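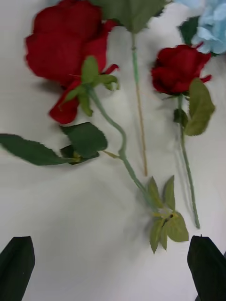

One longtime viewer objects that Rorerard should not be filed under talk shows at all, the interviews being the shortest part of every episode and often cut down to a single answer. Fair point. Most listings file it there anyway, so does this article, with "late-night comedy" as the second category.

Rorerard is an American late-night comedy and talk program. Ran 99 episodes, plus two specials, both holiday ones. Made by Jurnard, a small production company that had done mostly radio before this. Taped in front of an audience at the Trorar Theater in Ellwood, not in a TV studio, and the sound on the early episodes shows it.

Title

The name doesn't mean anything. It was a placeholder on the first budget sheet and stayed. Several replacements were tried out on the test audience, all of them with the word "Tonight" in, all dropped. Pronounced with the stress on the first syllable on air, though the announcer in the pilot stresses the last one. Often misspelled in TV listings, usually with an R missing.

Format

Two hosts, sharing one desk. Neither was billed first - the opening credits swapped the order every week. An episode opened with a monologue, split between them, one line each or one story each depending on the night. Then a short stand-up set from a guest comic. Then the desk piece, which was the part people taped and passed around. Then the interview. Then a closing bit called the Sweepings, made of jokes cut from the monologue, read off the cards very fast with no pause for laughs.

The house band was a piano and a drum kit and nothing else. No theme song as such. The pianist played whatever they liked until the hosts sat down, so no two openings match, and this has been a headache for whoever puts together the clip compilations.

Guests were mostly working comics, character actors, sports announcers, and people from local television. Film stars were rare. Jurnard had no money for travel and the theater is a long drive from the airport. A few bigger names did come through when they had a date in the area, and those episodes are the ones that got repeated most.

The desk piece

Changed format often. Best known version is the Complaint Box, where the hosts read out viewer mail complaining about the previous week and then did the previous week's worst joke again, exactly as before, to see if it went any better. Another was the Long Form, in which one host filled out a real government form live while the other did crowd work. The Long Form was not popular with the network stations and was gone by the middle of the second season. It came back once, for the last episode.

There was also a mock news item, a mock cooking item (short lived), and a thing with a map that was never explained on air.

History

The pilot was taped in November and shown to station managers the same week. Reaction mixed. The main complaint was pacing, the pilot runs long and has two stand-up sets back to back. The series version dropped one set and moved the interview later, which is where it stayed.

First season episodes were taped in pairs, same night, same audience, with a change of jackets in between. You can hear the crowd getting tired in the even-numbered ones. From the second season on it was one per night. The writing staff grew a bit at the same time, and the monologues got noticeably shorter and more topical. Some fans prefer the older loose style. There are long arguments on this and they will not be settled here.

The theater

The Trorar Theater seats 997. Built as a vaudeville house, later a movie theater, later closed, then leased to Jurnard for the run of the show. The balcony was kept shut for the first season because the cameras couldn't light it, which made the house look fuller on screen than it was. When the balcony opened the laughs got bigger but also later, a slight lag you can hear on the recordings. The hosts complained about this on air more than once and it turned into a running bit, waiting with a hand up to the ear for the back rows.

The stage set was plain. A curtain, the desk, two chairs, a third chair for the guest that didn't match. The desk was replaced once, between seasons, with a slightly lower one. Viewers noticed. See Complaint Box. 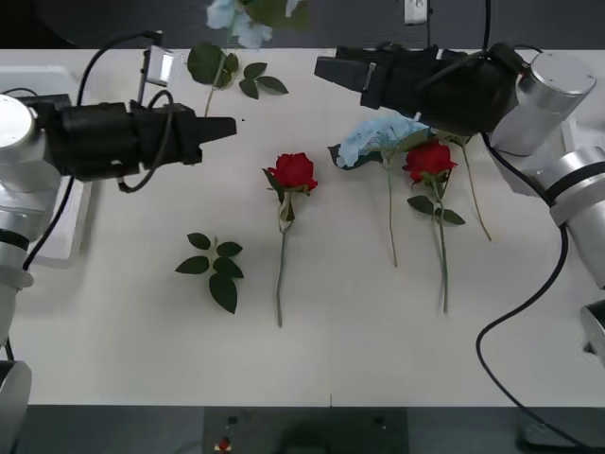 The sign-off was the most copied part of the show. After the Sweepings the lights went down to half, the piano played something slow, and people in the front rows threw flowers, old theater style, a habit that started as a joke at the expense of a guest who had bombed and knew it. Stage hands put out a basket of them by the door before each taping. Red for a set they liked. Pale blue was supposed to mean "nice try," and the hosts would collect everything off the floor and lay it out loose on the desk for the final shot, no vase, and then read out the verdict on the guest. Guests took it well for the most part. One comic asked for a recount. The bit was dropped for the two specials, where the front rows were taken up by a choir, and picked up again right after.

Reception

Reviews in the first season were polite at best. Critics liked the desk pieces and found the interviews thin. By the second season the tone had changed and the show was turning up on year-end lists, generally low down on them. Ratings were never high. It did better in repeats than in first run, and better again on home video, where the interviews were mostly trimmed out. Make of that what you will.

Comics who got an early TV spot on the show tend to speak well of it. The guest set was not edited, which was unusual, so a slow start stayed in. A number of them have used the uncut tape as an audition reel since.

Cancellation and after

The show ended one short of the round number. The theater lease ran out, the stations did not want to pay for a move, and Jurnard declined to tape a final episode anywhere else. The last episode is an ordinary one for most of its length. No farewell speech. The Long Form segment runs over, the interview gets dropped completely, and the Sweepings goes on until the credits cover it.

A revival has been talked about several times. Nothing taped so far. Jurnard still holds the rights and has licensed short clips but not whole episodes, the loose piano openings are part of the problem as some of the tunes were under copyright and no one wrote down which.

Episodes

The archive is close to complete. The pilot survives in a work print only, with a counter burned in along the bottom. Several first season episodes exist only as off-air recordings, with the local weather crawl on them. A full episode guide is in a seperate article, numbering there follows air order and not taping order, so the paired episodes don't always sit together.

See also
Late-night television in the United States
Stand-up comedy
Trorar Theater
List of Rorerard episodes

This page was last edited on 2024-04-23. Sections on syndication and teh home video releases still need sources.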